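Notebook, chores bench
19 July 2020
Entry by S. Majumder. Moushumi Weerasinghe on the second half of the run.

Carrying on from the tidying trials. The question from Hegyi is still the same one: can the arm put a room straight by itself yet, or does someone have to stand over it. My answer today is that someone has to stand over it, but for less of the time than in the spring.

Set-up as before. Korov arm on the mobile base, Endura gripper with the softer pads. Battery at full when we started. I changed one thing only, the closing force, which Moushumi had turned down after the arm put a dent in a carton. Everything else is as written up on the previous page.

Task in the morning was pick up from floor, carry, place on shelf. We gave it 20 attempts. Counted as done only if the item was still on the shelf when the base had backed off. 3 of those needed a hand from me, all three at the placing end. The picking up is now dull to watch, which I am glad of. Soft things go best. It takes a fold of cloth and lifts, and it doesn't seem to care which fold. Boxes are worse. If the box is wider than the gripper opens, it tries a corner, slides off, tries the same corner again. Need a rule that says give up on a corner after the second go and try a different face.

Longest attempt was 129 seconds from start to base clear. Most of that was the base shuffling to and fro to get square to the shelf. Moushumi did the same job by hand for comparison and had finished before I had got the stopwatch out properly, so no figure for that. Will repeat.

Speed doesn't bother me much for a house. If it takes all afternoon while people are out, fine. For the shop floor it matters, and Wonlow have said so in plain terms. They want returns put back on racks between shifts. The number they gave us was 600 items a shift, and we are a very long way off that. I would sooner tell them now than in September.

Placing is where the work is. On a bare shelf the arm does well enough: finds the front edge, comes in level, lets go. On a shelf with things already on it, the planner looks for a clear patch as big as the item plus a margin, and on a crowded shelf there isn't one, so it stops and asks. A person would nudge something along. We haven't given it any nudging at all.

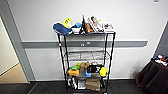 Wire shelves bring their own trouble. The depth reading goes through the gaps and comes back with the wall, so the planner thinks the shelf is further away than it is, or not there. Moushumi's fix is to fit a flat plane to the front and rear rods and treat that as solid. She tried it on saved readings and it looked sensible. Not yet tried with the arm moving. I want the speed limit on for the first go.

Other point about mixed shelves: the arm has no notion of what belongs with what. Told to tidy, it will put anything on any level where it fits. Moushumi thinks we should let the user say which level is for what and leave it there. I agree for now. Learning it from how the shelf already looks is a bigger job and I don't trust it with toys and boxes sharing a shelf.

To do:
Corner rule for wide boxes (SM)
Plane fit on the live arm, slow (MW)
Put the margin down a little and see what gets knocked
Time the by-hand run properly
Write to Wonlow about the rate
Left pad on the gripper is lifting at one end, glue it before the next run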